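Subject: Re: [costska-quilters] Backing fabric and the October swap
From: Jabari Obura

On the backing question first. I wrote:

> I have 30 yards of the Lelero cotton left over from the guild
> order and would like to move it before the October swap. It is
> 49 inches off the bolt. Can anyone say how much it shrinks?
> The label says to prewash but gives no figure.

Three people answered off the list, so I am putting it together in one place. Everyone who used it says it shrinks more along the length than across the width. Two of them washed warm and dried on high, and both lost enough that a lap quilt back came up short on one end. The third washed cold and hung it on a line, and had no trouble. I will be selling it unwashed, so please buy an extra half yard if you own a dryer and plan to use it.

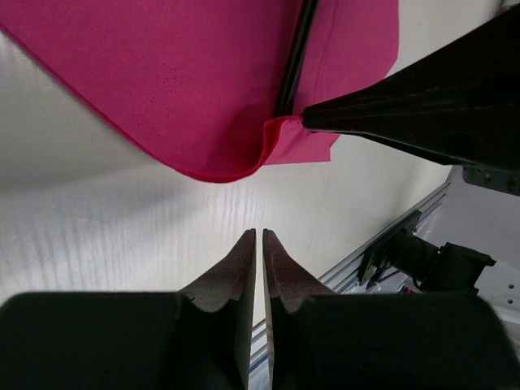

Price is the same as what the guild paid, and I can cut to the half yard. I would like to keep the last piece whole if I can, as Tanui has asked for enough to back a queen size and does not want a seam down the middle. She may have to accept one anyway at that width. If you want any, write to me directly and not to the whole list.

Second item, thread. The Sideck cones came in. They are 40 weight and the shade is closer to cream than the card showed. I ran one through my machine on a scrap sandwich and had to loosen the top tension a little, but after that it stitched fine with no breaks. A 90/14 needle worked better than the 80/12. If you ordered white for a white top you may want to look at a cone in daylight before you take it home. I can send back unopened ones.

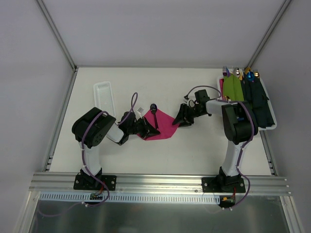 Third, basting. Several people asked how to do it at home without getting on the floor. You want a surface at waist height, big enough that a good part of the quilt lies flat while the rest hangs off. Clips along one side hold the backing taut, and you work from the middle outward. A smooth off-white top like the one in the second picture makes it hard to see the edge of pale batting, so if your table is that color, lay strips of blue tape near the edges and square up to those. Pins scratch a soft top – put down a cutting mat and move it along as you go.

The swap itself is the same as last year. Bring cut pieces folded with the size pinned on, and nothing smaller than a fat quarter. Scraps go in the bag by the door, priced by weight. We had 600 pieces on the tables last time and ran out of room, so please leave the home decor samples at home.

I still need someone with a van to bring the folding racks from my garage. Doors open at 9 and I would like to have the racks up before then.

Jabari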